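Evening, tea gone cold next to me

The gray fabric is finally down on the big table and I'm so pleased with it I keep wandering back in to run my hand over it. I've been threatening to do this since we moved the sewing out of the bedroom, and every time I'd get as far as measuring and then find some reason to go and make lunch instead. Not today! Today I put the radio on, shoved everything onto the floor and got on with it.

The fabric is the stuff I ordered from Viltus, the speckled one, after a whole week of going back and forth between that and the plain charcoal. Finbarr said charcoal, because Finbarr would paint a cat charcoal if it sat still. I said every single thread would show on it and I'd be out there with the lint roller morning and night. So speckled it is, and he came in after work, stood there chewing a piece of toast and said it looked like a very expensive sofa. I'm taking that as a yes.

Getting it flat was a pain. I had 142 inches of it, which sounded like miles when I ordered and felt like a lot less once I'd folded it back on itself and started fussing with the edges. The corners were the worst. They're rounded, so you can't just fold them like a bedsheet, you have to ease the fabric around in little bits and keep pulling from the other side, and I did the first one three times and said some words. The last one went on in a couple of minutes, of course, right when I'd run out of corners.
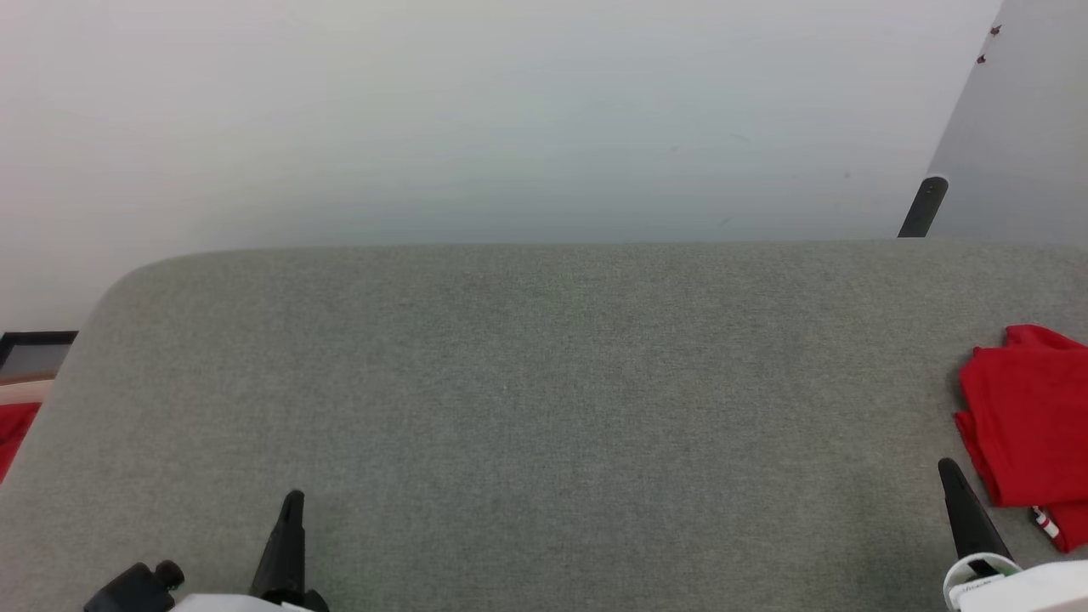 Things I still have to do in there

1. The red. I've got red cloth on the right side of the table in a big crumpled heap, tag and all, and more red over on the left, and it's all supposed to be cushion covers by December. I want to iron it before I cut anything this time. Last time I cut first and ironed after and ended up with four covers that were four different sizes (Mam still has the smallest one, on the chair in her hall, and tells people it was meant to be that way).

2. The wall. It's so bare! Off-white and a few tiny dark specks and that's your lot. I keep picturing a long shelf for the thread, or maybe a pegboard, and then I picture me with a drill and go quiet. Daithí Ó Flaithearta has offered to put something up if I make him dinner, and he's handy, but he also eats like a horse, so I'm doing the math on that one.

3. Buttons. I tipped out Nana's tin to see what would go with the red and got precisely nowhere. There must be 4,000 buttons in there and I swear no more than two of any kind. I did find the little brass anchors off my school coat, which I thought were long gone, and then I sat on the floor for half an hour and got nothing done at all.

4. Write back to the woman at Civerberg about the curtain lining. She's been very patient.

5. Buy pins. Good ones, the long ones with the glass heads, a box of 100. I've been living off the same handful of bent ones and it's silly.

I did think about starting the ironing tonight, just to get ahead of myself, but I sort of don't want to put anything in the middle of the table yet. All that clear space! It'll be covered in scraps and chalk by this time tomorrow and I know it, so I'm leaving it for one night.

Finbarr is calling that the movie's on. Must remember to take the mince out of the freezer in the morning, and ask Daithí if he eats mushrooms.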